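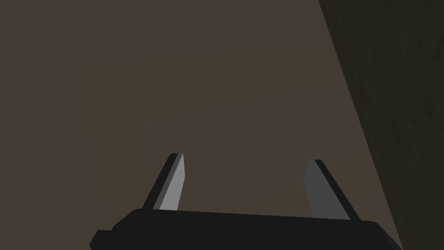
A flat brown surface beside a darker, greenish-black area, in a computer rendering.

Edholm puts its footpath to a vote, again

2020-06-05

The town of Edholm will spend the summer deciding what to do with a footpath that is 400 yards long and has now been argued over for 14 years, a pace of progress that works out to something less than a brisk walk.

The path runs from the back of the library to the old Tendus feed store, and it is made of dirt. In dry months this suits most people. In wet months it suits ducks. The town council agreed on Thursday's agenda item, after two postponements and a lengthy discussion of the word "path," to ask residents whether they would like it paved, graveled or left alone. Ballots go out with the water bills, which guarantees that everyone will open them in a good mood.

Paving has the backing of the Main Street merchants, who believe people with dry shoes buy more. Gravel has the backing of people who own gravel driveways and see no reason the rest of the town should get off easy. Leaving it alone has the broadest support of all, as it did the last time the question came up, and the time before that.

The last vote was thrown out when it was discovered that the ballot offered "yes" and "no" but did not include a question. Turnout was excellent. "Yes" won by 22.

Oten, the engineering firm hired to look over the choices, delivered its report last month. It runs to 200 pages, of which the path takes up a modest share. The rest covers drainage, the history of drainage, and a fold-out map of the county that will look very nice in the lobby. The firm found that water collects at the low end of the path, near the feed store, a fact long known to anyone who has parked there. It recommends a ditch.

The ditch is where things get complicated. A ditch needs somewhere to go, and the only downhill neighbor is the Bălan orchard, which has been gracious about the town's water for many years and would like to stop. The orchard's written reply to the council was two sentences long. The second sentence was "Thank you."

The council has therefore asked Oten to look at a ditch that bends. A drawing of the bent ditch is promised before the ballots are due, and it will be posted on the board outside the library, next to the notice about the lost canoe paddle.

Money is less of a fight than usual. The state has a small grant program for walking routes, and Edholm qualifies as long as the route can be shown to be in use. A count of walkers was tried in March but fell during the week it rained, and the clipboard was returned with one entry, a dog. The town plans to try again in better weather. Residents who mean to use the path are asked to do so on purpose.

There is also the matter of the bench. A bench was approved for the halfway point during an earlier round of talks, bought, delivered and put in the town garage until the surface could be settled. It is a good bench. It has since become the place where the road crew eats lunch, and the crew has let it be known that it would be missed. The council voted to order a second one.

Ballots must be returned to the town office by the end of August, in person or through the slot in the door, which sticks — push hard. If paving or gravel wins, work could start in October, when the wet season does. If neither wins, the path will go on as it is, and the council will take up the matter of the sign at the library end. It currently reads "Path Closed for Improvements."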